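Small parts sorting moves to hand-held grippers

The Hukmont group has started recording its small parts work with hand-held grippers in place of the remote-control arms. The first job is O-rings. A person works with a gripper in each hand at the table, picks up a ring, puts it in one of the compartments of a divided storage box, and closes the lid. The aim is 200 usable recordings before any training is done.

The remote-control station stays in use for the heavier jobs. For rings it was slow. An operator at the arms got through 30 good recordings in a long session, and many of the others were thrown out after the ring was pinched too hard and shot across the room. With the grippers held directly, the same operator finished 80.
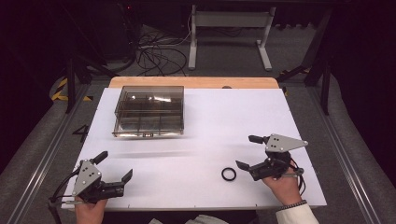
One reader at Oosthuizen wrote in after last month's item to say that speed is the wrong thing to measure. People move their wrists in ways the arms can't follow, the letter said, and a fast recording that the robot can't repeat is worth less than a slow one that it can. Oosthuizen had to drop a whole batch of cable work for that reason.

It is a fair point, and Hukmont has run into it on a small scale. Operators are now asked to keep their elbows low and to avoid turning the gripper past the limit of the robot's wrist joint. Each recording is checked against the arm's reach the same afternoon. If it fails, it is done again by the same person while the motion is fresh.

New operators get 5 practice runs that are not kept. Most of them grip too tightly at first. Picking a flat ring off a smooth surface takes a light touch with the lower finger, and it helps to watch someone else do it.

Rarkerach will take over the box-lid part of the job in March. Anyone who wants time at the table before then should sign up on the sheet by the door.

14 shares
3 comments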